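Category: Desks & Work Surfaces > Care and Cleaning

Section 6. Cleaning the desktop

The Brarmont desktop has a matte white finish. It shows pencil, ink and scuff marks more readily than the darker finishes, but most of them come off with a cloth and a little water if they are dealt with the same week. Wipe the top after each day of use and do a full cleaning once a month.

You will need:
- one microfiber cloth, clean
- a bowl of lukewarm water, no more than 800 ml
- mild dish soap
- a second cloth for drying

6.1 Removing marks

1. Clear the part of the top you are going to clean. Lift objects off. Do not drag them.
2. Brush away crumbs and grit with a dry corner of the cloth.
3. Dampen the cloth and wring it out well. It should not drip when squeezed.
4. Bunch the cloth into a wad that fits under the hand and press it flat against the top next to the mark.
5. Wipe across the mark with light, even pressure. Turn the cloth to a clean side after every few strokes.
6. For marks that stay, add one drop of soap to the cloth and repeat step 5.

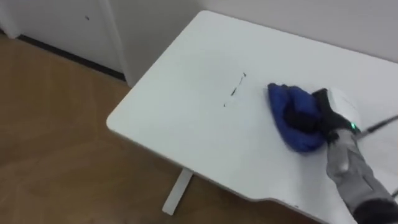 Brarmont, Dec 22, 2024

Dark streaks and small specks near the middle of the top are the usual case. Start with the cloth beside them and work over the whole group in one direction. Rubbing in circles on a single spot can leave a shiny patch in the matte finish.

CAUTION: Do not use scouring powder, steel wool, acetone or bleach. Damage from these products is not covered by the warranty.

CAUTION: Keep water away from the underside of the top where the legs attach. If water runs over the edge, dry it immediately.

6.2 Edges and corners

1. Fold the cloth once and run it along the front edge, including the shallow cutout.
2. Follow the rounded corners with the flat of the cloth. Specks collect here and are easy to miss.
3. Dry the edges with the second cloth.
4. Wipe the legs from top to bottom, then the feet.

Note: On wooden floors, check under the feet for grit before moving the desk.

6.3 Cables and finishing

Thin cables can be left on the desk during daily wiping. For the monthly cleaning, unplug them at the wall first and move them to one side. Wipe dark cables with a dry cloth only. Some cable jackets leave a faint line on white surfaces when they lie in the same place for a long time, so change their position now and then.

When the top is clean, fold the cloth. Check the surface from a low angle for lint and threads, and pick these up by hand.
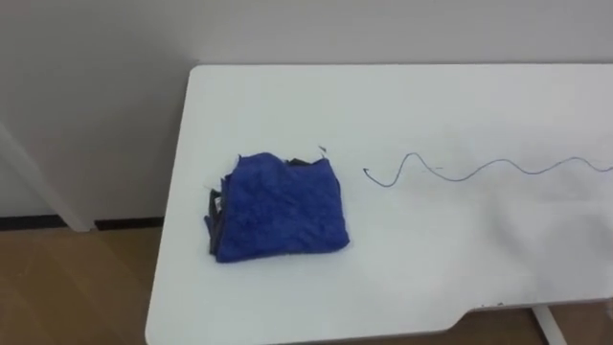 Fig. 6-2. Folded blue cloth and thin cable on the desktop.

Wash microfiber cloths separately, without fabric softener. Replace them after roughly 43 washes, or sooner if the nap has gone flat. Replacement cloths are listed in the Heitmann accessories sheet under number 179.

For marks that remain after two cleanings, see Section 7, Surface Repair.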